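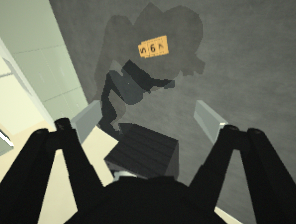
29th December

I finally watched Dreltodeo, the animated one about the lighthouse keeper's daughter and the very rude whale. My niece has seen it 7 times since June and can do all the voices, including the whale's, at breakfast.

I went in with my arms folded. Clurnik's last 2 movies were mostly songs about believing in yourself, sung by a teapot. This one has a heroine who is bad-tempered, seasick and wrong about nearly everything for the first 70 minutes, and I liked her enormously. She steals a boat! She can't steer it. The town of Drerkby spends a good stretch of the plot fishing her out of the harbor, and each time she thanks them less.

The ending is a bit of a mess. There's a long-lost mother, a storm and a magic bell, and I think the bell was left over from some other script. The whale gets the best line and then — for reasons I can't work out — a dance number.

Still, I cried, quietly, into a sofa cushion. My niece patted my arm and told me it gets sadder the second time.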